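Search this notebook
Search
Clear

Vimside bench notebook, small goods
January, started 9.40 am

Tralla card holder, the mint one. Want to get the closure sorted before the spring colours get ordered, otherwise same arguement again in three months.

What I'm looking at: snap tab, sleeve pack, stitching on the top edge. Not touching the lining, that's a separate page.

Cover leather first. Pebbled finish is nicer in the hand than the smooth sample from before Christmas and it hides fingernail marks. Colour somewhere between mint and sage, depends on the light, so whoever writes the order please put the swatch number and don't just write "mint". We got burned on that with the key fobs. White thread on the green reads clean. It also shows every wobble, so slow down at the corners.

Stitch line on the pattern is 2 mm in from the edge. Don't let it creep out to suit the cutting die. If the die is off, fix the die.

Sleeve pack is the fat part. Clear plastic pages, stacked, and they want to curl. Flattened them overnight under the offcut box, a bit better, not cured. The Kakakhel sleeves curl less than the old ones but they grab each other, you go to turn one and get a couple. Might loosen up with use. Left a pale insert in one of the pages for now so there's something in there to push against when the cover folds over.

Opened it out flat and lifted the tab to have a look at how it sits against the flap.
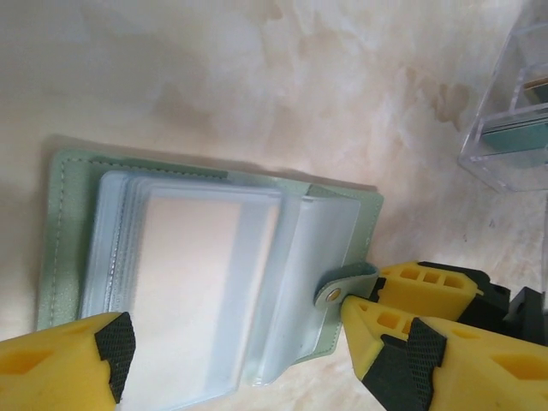 Snap and tab

Snap is the small brassy one. Like the look. Prefer it to the black ones, which looked like a tent.

Tab is short. Fine with the pack empty, I think too short with it full. Pattern allows for up to 14 cards and I don't believe it, by then you're hauling on the leather to get the snap to meet. Either the tab grows or the claim on the tag shrinks. My vote is grow the tab, a few mm, we have the leather.

Things to check on the tab, in whatever order:

- pull from the end and from close to the snap, they feel quite different
- does the fold line start to crack or go pale (mint will show it worse than the brown)
- does the cap spin. If it spins it was set too light
- stitching where the tab meets the cover, look at it from the back too
- close it one handed. Customers do this standing at a till with a bag on their arm

Setting the snaps: Trelard hand press, the small die, NOT the one with blue tape on it. Blue tape one leaves a ring. If you find a ring on a cap, check which die is in before blaming the caps. Put the offcut under the tab every time, yes even for one.

Back of the tab needs the edge paint tidied. Too thick on the trial ones and it catches on the sleeves on the way past.

Bench

Work top is the marble pattern one, beige side of cream. Good for leather, not so good for finding clear plastic, lost a spare sleeve on it twice. Wipe it before anything pale goes down. Pencil and edge paint both come off with the mild soap, dont use the solvent, it'll dull the surface.

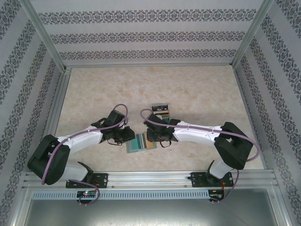 Paper on the walls is the grey damask stripe and I still like it, even if the bands drive me up the wall when I'm trying to judge a straight edge against them. If you're checking a stitch line look at it with the top behind it. Colour matching is ok in there, pale grey and beige don't push the green around much. Warm lamp off though. Under the lamp the mint goes khaki and you'll reject good leather.

Stock and leftovers

Kakakhel sleeves: 390 in the box after the last delivery, box is on the lower shelf, lid on please, they pick up lint like crazy. Haven't updated the sheet.

Thread: white fine, green nearly done. Not ordering green unless someone wants tone on tone for the Tralla, I don't.

Caps and sockets: mixed up again in the one tin. Sorted them. Brassy ones in the jar with the screw lid now.

Leather: enough mint for the 2 trial covers with the longer tab. Cut them from the centre of the hide, the belly end is stretchy and the tab will grow on its own in a way we don't want.

To do

Redraw tab, longer, keep the rounded corners on the pattern
Card template for the new tab, label it this time
Ask Kakakhel if the sleeves come in a less grabby finish, and what the minimum is
Leave one holder snapped shut over lunch with a full pack, open it after and see where the pages sit
Tag wording, hold off until the tab is settled

1.15 pm. Tab redrawn, template cut, not labelled yet, pen's dead. Sleeves email still to send.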